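Handheld demos at home: how many before it's worth training?

wemero_bench
400 demos in as of May and I'm hooked! Two handheld grippers, one table, small bathroom stuff and a cup. Galus wants to train now, I want to keep going. What did you all start with?

nirndale71
Train now! My first policy had 71 demos behind it and I learned more from watching it fail than from the next month of recording.

kariuki_k
Disagree. 71 is fine for one object in one spot. With two hands you want way more, and move the cup every single time.

nirndale71
Sure, but a quick run shows you WHERE to move it.

softpads
What's the view like from the hand? Mine blocks half the object.

wemero_bench
Left hand, on the tube task: 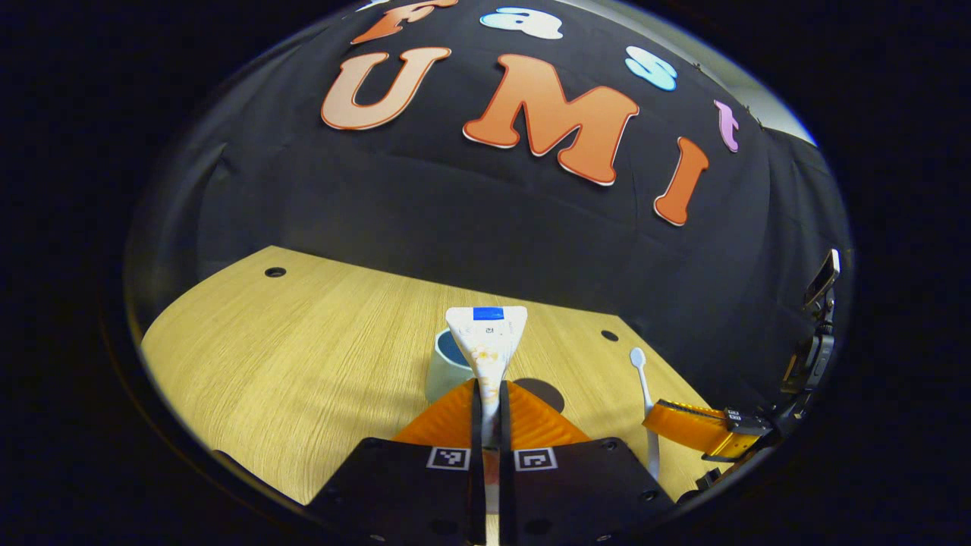 Tube in the orange pads, spoon and the other gripper off to the right.

softpads
Oh that's nice, you can see the tube right up to the crimped end. Jealous of those ribbed pads.

kariuki_k
Good view. I'd still swap the backdrop now and then, or it'll learn the letters.

wemero_bench
Fair, though I love those letters. OK, 12 more with a plain cloth tonight, then I'll train and post the results either way.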